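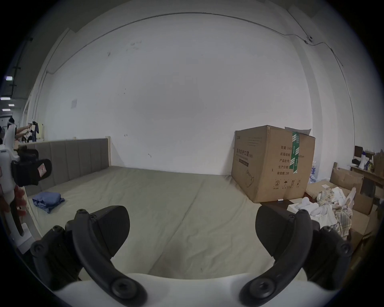 The Jallville Housing Office will begin handing over furnished rooms at Henao House to new tenants in February, the office announced on Wednesday, December 26, 2018. The building has 70 rooms, and each will be supplied with a bed, a mattress, sheets and a basic set of linens before the keys are released. The standard calls for a fitted sheet on every mattress and for loose linens to be folded and left on the bed near the headboard. A grayish-green sheet and a folded blue cloth, set close to a padded headboard with a pale wooden edge, show the arrangement the office has in mind. Top sheets and blankets will be issued separately at check-in.

The change follows a review of complaints received from tenants over the past two years. According to the office, a number of people arrived in the evening to find a bare mattress and had to buy bedding the next day. Others were given sheets in the wrong size. Under the new arrangement, the office will order linens in bulk from Wimel, a regional supplier, and laundering between tenancies will be handled by Clirano under a contract approved earlier this month. The first order covers 600 pieces, including fitted sheets, pillowcases and towels.

"A person moving in has enough to carry," said Vasanthi Gamage, housing services manager. "We want the bed ready to be slept in on the first night, and we want it done the same way on every floor."

Staff will prepare rooms in the order in which leases begin. Mattresses will be inspected first and replaced if the cover is torn or the springs have failed. Fitted sheets are to be pulled over all four corners and checked at the side nearest the wall, where they most often come loose. Walls will be wiped down at the same time, and scuff marks that cannot be cleaned will be noted for painting in the summer – a schedule for that work has not been set.

Room 403 will serve as the model room and will be open for viewing by appointment during the first week of the program. Applicants may look at the bed, the storage space and the linens before signing a lease. Appointments can be made at the front desk on the ground floor.

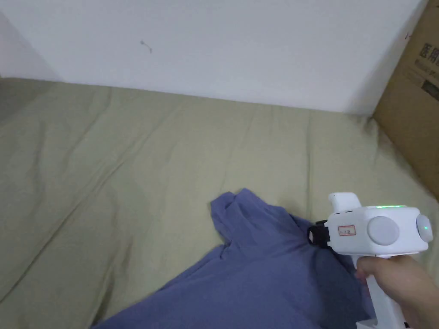 May tenants use their own sheets and towels in place of the ones supplied?

Tenants may use their own bedding at any time. Supplied items that are not wanted should be returned to the front desk, clean and folded, within two weeks of moving in, and they will be removed from the room's inventory list.

Linens kept in the room remain the property of the housing office and must be left behind when the lease ends. Ordinary wear will not be charged. Missing pieces will be billed at replacement cost, and a price list will be posted beside the mailboxes before the first tenants arrive.

Current residents of Henao House are not required to take part. Those who would like a set may add their names to a request list, and sets will be given out once the vacant rooms have been supplied. Sheyla Betancur, who oversees the building, said requests would be filled in the order received.

Questions about the program should be directed to the housing office during regular business hours. The office will be closed on New Year's Day.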